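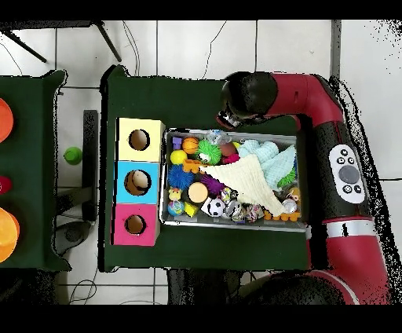

Toy Sort Gallery – August

Quick post before I run out the door. Photos from the sorting table at Tranora are up, more when I get a minute. Hülya did the boxes (cardboard, round hole in the top of each, blue, yellow and a reddish one) and everyone else brought whatever was rolling around at home. Green cover on the table, same as always.

Balls, mostly. So many balls. Soccer, basketball, the spiky rubbery kind that pick up every hair in the building. Little yellow duck too, Adom's pick for mascot. 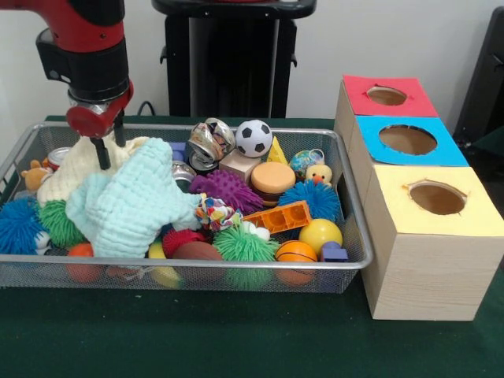 Remzi wants the knitted cloths kept in the basket – says digging under them is half the fun. Fine by me but somebody please wash them at the end of the month. Toy burger and the cheese wedge are on loan from the play kitchen, they go back on the shelf by 7.

Also the teddy stays. Trygve asked, I said yes.

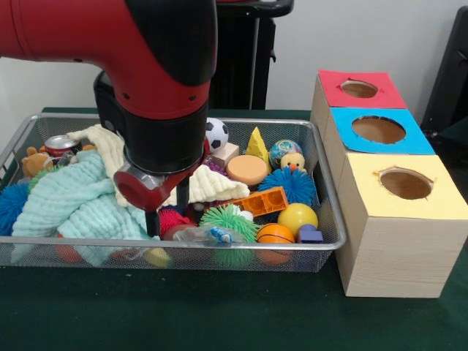
Still wanted for next time: more small blocks, wooden or plastic, dont mind. No more drink cans thanks, we have enough. Drop things with Hüsnü at the front desk befor 9 in the morning, bag with your name on it if you want it back. Room 300, up the stairs and left.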